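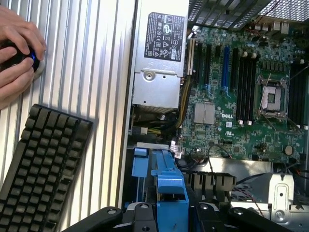
Open Dell workstation at the teardown bench, wrist view. Processor socket empty, hand on the ribbed panel side.

Olaniyan Teardown Set, README
Maintainer: Colleen Li, Tandent
Version date: 30 Jan 2018

Summary
The set holds 352 recordings of desktop workstations being taken apart by a person and an arm sharing one bench. All were made on the Dorkent refurbishing line. Total size is 700 GB.

Task split
Before August, one technician handled a machine from start to finish. The arm now takes the repeated pulls - drive brackets, memory, heatsinks once released. The technician opens the case, frees cables, lifts the socket lever and decides what is resold. Board grading stays with people and is not automated in this version.

Effects on the work
Shift length and headcount did not change. Bench staff report less wrist strain and more waiting. The waiting is real: the arm stops whenever a hand enters its zone, and restart takes 3 seconds. Two technicians moved to grading, a job that used to be learned over years of full teardowns. New hires no longer get that practice, so Dorkent keeps one manual bench open for training.

Contents
clips/ - wrist video, one folder per machine
steps/ - step labels, with the actor marked as person or arm
notes/ - written comments from bench staff, 88 entries, names removed

Known limits
Hands appear in many clips. Faces do not.
Cables are labeled as bundles, never as single wires.
Coin cells are left in place in most clips, and their removal is not a labeled step.
Step labels made with the older Pinus tool can lag the video.

Use
Do not use the step times to rate or rank individual workers. Staff agreed to recording on that condition.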